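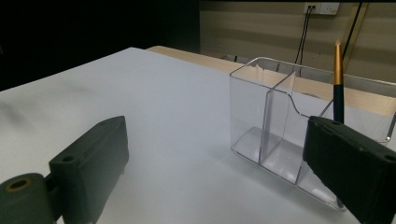 How does a song get into the charts?

When I was eight I thought the music charts worked like this: a very important man in a very tall building listened to every song in the world and then put them in order. I pictured him with a big chair and a bell. I believed in him for years!

There is no man with a bell. A chart is a list, and the list is made by counting. Every time a song is played on a streaming app, or bought as a download, or sold on a record in a shop, that can be added to its score. Some charts count radio plays too. At the end of the week all the scores are put in order, and the song with the biggest one goes to the top. Then everything goes back to zero and the counting starts over.

That part about zero surprises people. A song can be number one and then drop to number five the next week, even though the band didn't do anything wrong. Fewer people played it, or other songs came out that more people played.

Let's make a tiny chart so you can see it working. Pretend there's a town called Surnthorpe, and everybody in it listens to just two bands. One is Findetside (lots of guitars, very loud) and the other is Mazza (mostly keyboards, and one song about soup). In one week, the Findetside song gets played 424 times. The Mazza song gets played 90 times. Findetside is number one in Surnthorpe. Easy.

But now suppose 50 people in the town go out and buy the Mazza song on a record. Should buying a record count the same as pressing play once? Think about it for a minute. Pressing play takes one second and you might not even listen to the end. Buying a record means you saved up your money and walked to the shop, and probably carried it home very carefully under your coat.

Most chart makers say that buying should count for more. So they have a rule that says one sale is worth a certain number of plays. Let's say in Surnthorpe one sale is worth ten plays. Then those 50 records are worth 500 plays, and if you add the 90 plays Mazza already had, you get 590. Now Mazza is number one! Same town, same week, same songs – only the rule is different.

I love this bit. When grown-ups argue about the charts (and they do, a lot, some of them get quite pink), they're very often arguing about the rule.

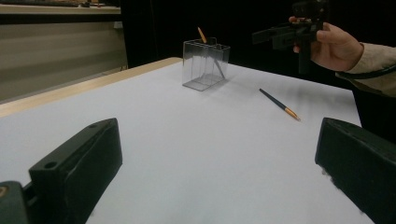 Sofia Magalhães wrote in to ask whether a band could play its own song over and over, all night long, and get to number one that way. She wanted to know if it was cheating or just being keen.

Good question, Sofia! People have tried it. Chart makers look out for it, though. If one account plays the same song all day and all night without ever stopping for lunch, that looks very odd, and those plays can be taken out of the count. Lots of charts also have a limit on how many plays from one listener can be counted. So you can play your favorite song as much as you like, and you should, but after a while your extra plays might not move it up any higher.

There's also a rule about how long you have to listen. On a lot of apps, if you skip a song in the first few seconds, it isn't counted as a play at all. Songwriters know this, of course. It's one reason some songs today get to the catchy part so quickly. When I listen to my mom's old records, there's sometimes a whole minute of drums before anybody sings a word.
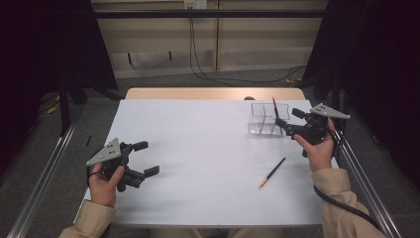
Another thing to know is that there isn't one chart. There are loads. Each country can have its own, and then there are charts for different kinds of music, like country or dance or jazz. There are charts for single songs and charts for albums. A band might be nowhere at all on the big chart and sitting happily at the top of a small one. My friend Kirstin Shearer plays the fiddle in a group called Pistedus, and they once got to number 5 on a folk chart in October. We had cake.

Does being number one mean a song is the best? I don't think so. It means that song was played and bought the most that week, under that chart's rules. Your best song might be one that hardly anybody has heard. Mine is a lullaby my grandpa made up, and it has never been on any chart, partly because he never wrote it down.

If you want to make a chart at home, get everyone in your family to keep a tally for a week. Put a mark on a piece of paper each time somebody plays a song. Decide your rules before you start! Does singing it in the shower count? What about humming? At my house humming counts as half.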